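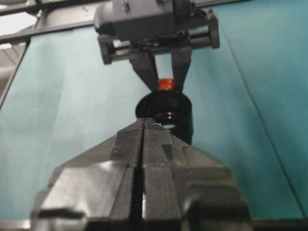 Vadberg Laboratory, Haretti Group
Preprint, December. Section 4 of 7

4. Collecting demonstrations by remote control

4.1 Setup and operator interface

All demonstrations were recorded on the two-arm station described in Section 3. The arms face each other across a teal work surface and each ends in a two-finger gripper. The operator sits to one side and moves a pair of smaller leader arms, made by Fakico, whose joint angles are copied to the working arms 200 times per second. No force is sent back to the operator. We tested a version with force feedback early in the project and dropped it after operators reported that the added drag on the leader arms made small wrist movements harder to control.

Each episode starts from a fixed joint pose and ends when the operator presses a foot pedal. A second pedal marks the episode as failed. Failed episodes are kept on disk but are left out of training unless stated otherwise. Operators were told which object to move and where it should end up. They were given no instruction on path, grasp angle or speed, and they were free to choose which arm to use.

4.2 Tasks

We use 3 tasks, all built from small tabletop objects and vessels. In the first, an operator picks up a small object and releases it into a cup. In the second, a mug is grasped by its handle and moved to a marked spot. In the third, the mug is brought to a second vessel and tipped over it, with the other arm free to steady the vessel if the operator wishes. The tasks were chosen so that the same objects and the same surface could be kept throughout, which removes changes in background as a source of difference between them.

The mug handle proved to be the hardest part of the set. It is short compared with the width of the fingers, and an approach more than a few degrees off the handle axis tends to turn the mug before the fingers close. 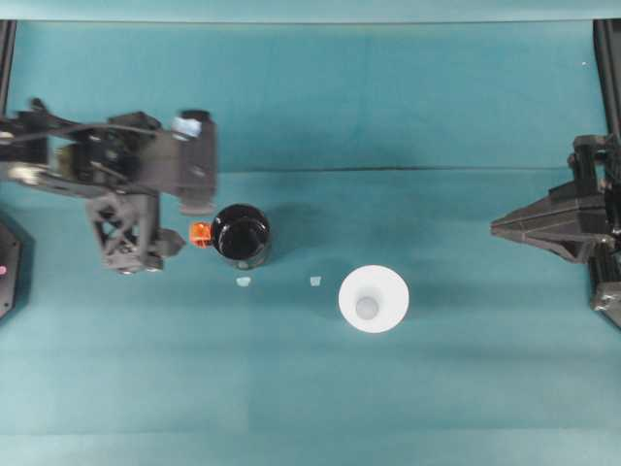

Operators dealt with this in two ways. Some lined up the wrist well away from the mug and then moved in along a straight line. Others came in quickly, let a finger touch the handle, and corrected after the mug had turned. Both styles reach the goal, but they give very different data. The first style produces long, slow stretches in which little changes in the camera views, and the second produces short bursts of contact that vary a great deal from one episode to the next. A policy trained on a mixture of the two tended to hesitate near the handle, at the point where the two styles part. We return to this in Section 5.2.

4.3 Placement of objects

Starting positions were varied by hand between episodes. Small pieces of tape on the cloth serve as rough guides for the person resetting the table, who was asked to place the objects near a guide but never in exactly the same way twice. We did not measure the resulting spread directly. An estimate from the overhead view, made by fitting a circle to the rim of the mug in the first image of each episode, is given in the appendix.

Rotation of the mug was varied less than position. In most episodes the handle points to the side of the arm that will grasp it. This is a limit of the data set, and the trained policies should not be expected to work when the handle points away from both arms.

4.4 Camera views

Each arm carries a small camera near the wrist, and a third looks down on the surface. The wrist views are the more useful ones during the last part of a grasp, when the arm itself may hide the object from above. They have a known weakness. With the fingers closed, the gripper fills much of the lower part of the view, and an object standing behind a taller one may be partly hidden. Operators watched the table itself and could lean to one side to look around a cup, which the policy cannot do. A demonstration may therefore show a movement that is well judged by a person but poorly explained by the recorded images.

To limit this effect, we asked operators in the later sessions to work from the camera views on a monitor. Episodes became longer and the share marked as failed rose at first, then settled.
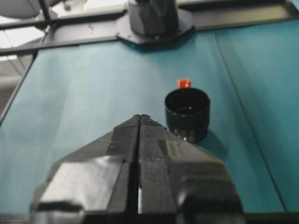
DATA SET

4.5 Size and filtering

After removal of failed and damaged episodes, the set holds 268 demonstrations. Damaged episodes are those in which one of the camera streams dropped images for long enough to leave a visible jump in the motion. Filtering was done with the Martens replay tool, which plays the camera streams next to a plot of the joint angles, and every removal was confirmed by a second viewer.

Idle time at the start of each episode was trimmed. The cut is made at the first sample in which any joint of either arm moves faster than a fixed threshold, less a margin of 200 milliseconds. Idle time in the middle of an episode was left alone. Removing it shortened training but led to policies that closed the fingers too early, apparently as a result of losing the pause that most operators make before a grasp.

Both arms are recorded in every episode, including those in which only one is used. The resting arm is not perfectly still, as the operator's hand stays on the leader arm and small movements are copied through. We considered replacing these signals with a constant pose and decided against it, so that all episodes could share one action format. The effect of this choice on the single-arm tasks is examined in Section 5.4.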